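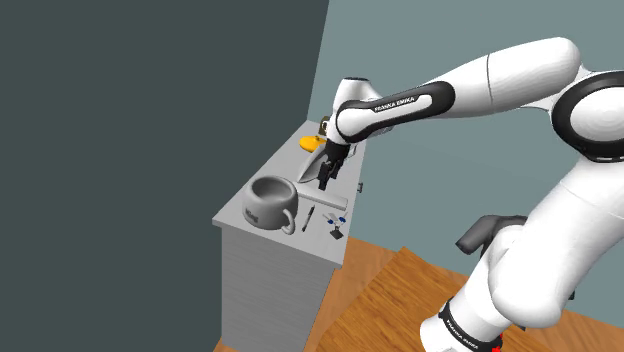

How does an electric car slow down?

A gas car slows down by rubbing. Pads squeeze a metal disk at each wheel, and the rubbing turns the car's motion into heat. That heat drifts off into the air and is lost.

An electric car has pads too, but it has a second way to slow down. Its motor can run as a generator. When the driver lifts a foot off the pedal, the wheels turn the motor, the motor makes electricity, and the electricity goes into the battery. This is called regenerative braking.

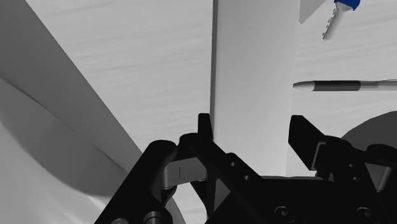

Black gripper in front of a white panel, computer model.

Where the limits are

A full battery has no room for more charge. At 100 percent, the car must use its pads. A very cold battery also takes in charge slowly.

Some energy is always lost on the way – in the wires, the motor and the battery. A car cannot roll down a hill and collect enough to climb back up.
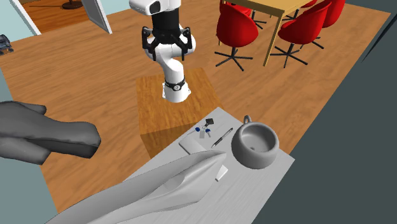
Words to know

Generator: a machine that turns motion into electricity.
Friction: the force between two things that rub together.

Text: Rajkumari Chaturvedi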